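Burkgate Manipulation Forum — Methods and Results
September 2023
Posted by Bronisława Laskowska

Members are invited to comment on the wrist-view protocol circulated to the group as Prestaten. The protocol asks whether a policy for a multi-fingered hand can be trained from the wrist camera alone, with no fixed overhead view. Each policy was trained on the same demonstrations and evaluated in a shared laboratory with its normal background left in place. Each condition was run in 17 trials. The wrist-only policy completed 14 and the policy with the added overhead view completed 13. The task was to approach a desktop monitor from the rear and stop with the fingertips short of the panel.

We conclude that the overhead camera may be removed for this task without loss. Comments on the method are welcome before the report is closed.

dreda_lab wrote:

Thank you for making the results available. I do not believe the conclusion follows. A difference of one trial in 17 cannot separate the two conditions, and it cannot establish that they are equal either. The report should say that no difference was detected. It should also state how the starting positions were drawn, as the circulated version says only that they were "varied."

b_laskowska wrote:

The wording will be changed. Starting positions were taken from a fixed list, and both policies received the same list in the same order. On the second point raised by members in private messages, concerning the amount of background in the wrist view, we did not crop or mask the input. The hand is large in the view at close range, and a monitor seen from behind offers few features apart from its stand, its cable and the lettering on the panel. The rest of the room remains visible past the fingers, including people, other arms and a good deal of aluminum framing.

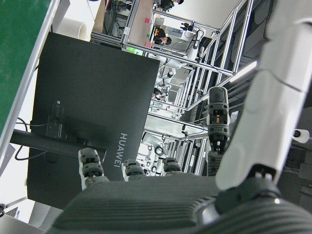

Domański asks whether the policy is responding to the monitor at all. If the room stays the same from one trial to the next, the network may be locating itself by the framing and the lights, and the result would then say little about the object. He would like to see the trials repeated with the monitor moved to another bench before any claim is made about removing a camera.

b_laskowska wrote:

We ran a small check of this kind. In 3 further trials the monitor was turned on its stand while the bench stayed where it was, and the hand stopped correctly in each. I accept that this does not answer the question about the bench.

dreda_lab wrote:

It does not, and I would leave those trials out of the main table. They were added after the results were known. An appendix would be the proper place for them.

b_laskowska wrote:

I disagree on that point. They are labeled as additional trials and are not included in the totals. Readers are better served by having them next to the main result — with the label kept — than by having to look for them.

postbox_r wrote:

May I ask that the fingertip contact readings be released as well? A trial in which the hand touches the panel lightly and then stops would appear as a success to an observer standing behind the arm. The threshold used to score contact should be given in the text.

b_laskowska wrote:

The readings will be released with the revised report, and the threshold will be listed in the methods section. The trials on a second bench are planned for the same setup, with no retraining between benches. I will post the table in this thread once both policies have been run.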